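The Trial Period

The machine came to the Drusenstead clinic in May, on loan for 7 weeks. After the loan we could buy it or send it back. The company was called Isus, and the service had a longer name that none of us used. In the letter it said "ward supply assistant." My sister-in-law, who cleaned the second floor, called it the guest, and after some days I also called it the guest.

I was chosen to write the review. I was not the best nurse for this, but I was the one who had once complained in writing about the coffee machine, and the director remembered that I could make a list. She gave me a gray notebook and a form with 220 boxes. For each box I had to choose a grade from one to five. How well does the assistant open a drawer? How well does it close a drawer? Does it disturb the patients? There was no box for what I wanted to say, so I used the notebook.

In the first week I wrote only complaints. It was slow. It stopped in front of the medicine cart and looked down into the drawer for so long that I could drink half of my tea. I have worked with young nurses who did the same, and I was patient with them, but I was not patient with the guest. A young nurse will say "sorry" when she feels your eyes on her back.
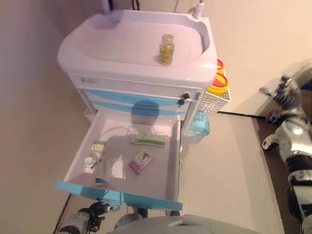
The woman from the company telephoned every evening at six. She asked me for the grades and I read them to her. Two, three, two, two. She never sounded disappointed. "And the drawers?" she asked. I said that the drawers were fine. I said it with a voice as if somebody had pulled a tooth from me, and she laughed, and then I laughed too.

I should explain about the drawers. Before Drusenstead I worked many years in Maltier, in a hospital with old wooden cabinets, and there my hands learned their work. I could find a box in the dark. When I moved here I was already not young, and I had to learn everything again: the carts, the keys, the names on the boxes in a language that I read slowly. In the first months I stood in front of the cart exactly as the guest did. I read one label three times. Behind me the other nurses breathed through their noses.

So one night in the third week, when the floor was quiet and I had the notebook open on my knee, I watched the guest with its hand near the cart and I thought, it is reading. I do not know if this is true. The woman on the telephone told me later that "reading" was not quite the word, and she gave me another word, and I forgot it. But that night I changed one grade. Question 463 on the second form (yes, there was a second form, and it continued the numbers in a way I never understood) asked if the assistant took a suitable time for its task. I had given it a two. I made it a four.

After this I began to talk to it. Only small things. I told it that the patient by the window did not like the corridor light. I told it that Henríquez Street was closed again and my bus would be late. It did not answer, and in the form there was a box for that also.

I watched mostly its fingers. My mother was a seamstress, and between two pieces of work she let her hands hang down in front of her, as if they belonged to another person and she was only keeping them for the evening. I had not thought of this for many years.
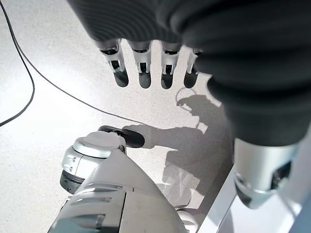 The fingers, at rest over the floor.

On the last day of the loan the director asked me for one sentence. She had a meeting and she did not want the notebook, which was almost full. I stood in her office with my coat on. I had prepared a good sentence on the bus, with the price in it and the number of hours, and it was a fair sentence.

"Is it useful?" she asked, to help me.

"It is slow," I said. "Give it until the winter."

She wrote this down. Then she asked if I wanted the notebook back or if it should go to the company with the forms. I said I would keep it. I went down to the second floor, where the lights were still on, and I moved the bucket out of the way of the cart.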